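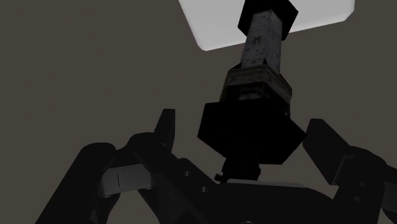 From: Natsumi Okabe
To: workshop-automation list
Date: 26th August
Subject: Re: Can it do the chores on the bench yet?

Sota Oshima wrote:
> Maddocks want to know whether an arm could take over
> tool clearing at the end of a shift. Picking up, wiping
> down, back on the rack. Vuloneo told them yes. Is it yes?

Partly. We ran the picking up part in simulation at Jamura, 616 tries over six days, with long dirty metal parts standing upright between the fingers. Closing on a square shaft is fine if the fingers come in level. If they come in low they meet the wider hexagonal section first and the part tips.

Wiping down is a different matter. I haven't seen a machine do it on grimy metal without being told where the grime is, and a person with a rag takes four minutes for the lot.

I'd tell Maddocks to keep the wiping by hand and ask again in November, when Kedico should have their new fingers out. Racking might be worth a trial before then – their rack is fixed, so half the trouble goes away.

Can you send me the shaft sizes? I only have the old list.

Natsumi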